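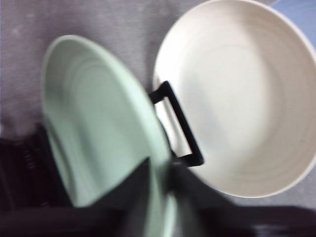
Ludo: Progress Report to the Ritchie Fund

Search this site Go

Prepared by Marion Haldane, Sosham

Dear Callum,

When we wrote to you for this grant, the question was whether people in a small town would come out after supper to talk about what a life is supposed to be for. They do! They come early and have to be sent home. I'm so pleased to be writing this one.

For anyone on your board who is new to Ludo, we run open conversations on the big ordinary questions: how much of a life should be work, whether contentment is something you choose or something that lands on you, what we owe to the people we used to be. No reading is required and there is no expert at the front. Each session begins with one question on a card, and the person hosting is allowed to speak for 3 minutes before handing over.

Since the last report we have held 10 sessions, split between Sosham and Flesitdale, and 49 different people have come to at least one of them. Most have come to several. The youngest regular is still in high school and argues like a trial lawyer.

What has gone well

The Thursday group in Flesitdale has become something I didn't expect. It began as the quieter of the two, and I'd half planned to fold it into Sosham by the summer. Then Yaa Ametepe took over as host and brought in a question of her own: "Would you want to know, now, which day of your life was the best one?" We stayed on that for the whole evening and came back to it the following week. One man said he already knew his, that it had been a dull day with rain and a broken-down bus, and that he would hate to have been told at the time. A woman across from him said she'd want to be told every morning, just in case. They are still at it.

I think the lesson is to let a question run. Our original plan had a new topic every time, set out like a course, and we've dropped that. If people are still chewing, we keep the same card.

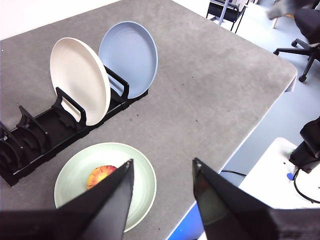
Ludo Reports, No. 3

We also tried the "swap" format you were curious about. Two people who disagree trade positions and have to argue the other side as well as they can. I was nervous about it and it was wonderful. Ross Pringle, who believes ambition is mostly fear wearing a nice coat, had to defend ambition, and he did it so well that he went a bit quiet afterward and told us he'd been thinking about applying for a different job. The other half of the pair had to make the case for staying put, and got a round of applause. We'll use the swap again, though not with a topic where somebody has a fresh hurt. We had one evening on forgiveness where it would have been wrong, and Yaa had the good sense to leave it alone.

What has been harder

Talkers. Every group has them (I am one), and the cards don't help much. Skye Cowie suggested a pause after anyone finishes, long enough to feel awkward, and we've been trying it since June. It works better in Flesitdale than in Sosham, where people treat a silence as an emergency.

The notebook project is behind. We promised a booklet of questions and short replies written by members, and we have plenty of questions and very few replies. People will say a remarkable thing out loud and then write down two flat lines about it. Skye is going to sit with those who want to and take their words down as they speak, which should have been the plan from the start.

Money

We have $1,147 left of the grant. That covers room hire through the end of the program and the printing of the booklet, provided we keep it to black and white. Nothing has been moved between budget lines.

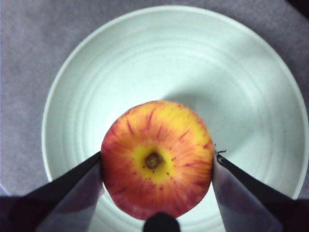
Apple and plate.

Next steps

Yaa will go on hosting in Flesitdale. In Sosham I'd like to hand over more evenings to members, beginning with Ross, who has asked for "Is it possible to waste time?" as his card. We would also like to hold one joint session with both groups in the same room. I've no idea what will happen when the Flesitdale silence meets the Sosham chatter and I can't wait to find out.

You'd be very welcome at that one, Callum. You would have to talk, though.

With thanks,
Marion

Comments

Ross P.: For the record it was "fear in a nice coat." Otherwise accurate. I applied for the job.

Flesitdale regular: I'm the one with the bus. Still wouldn't want to know.

Skye: If anyone has replies for the booklet in a drawer somewhere, please bring them along, flat lines included. We can work on them together.

jk_reader: Could a group like this run in the daytime? I work nights and would love to come.

Contact Ludo | © Ludo, Sosham | Back to top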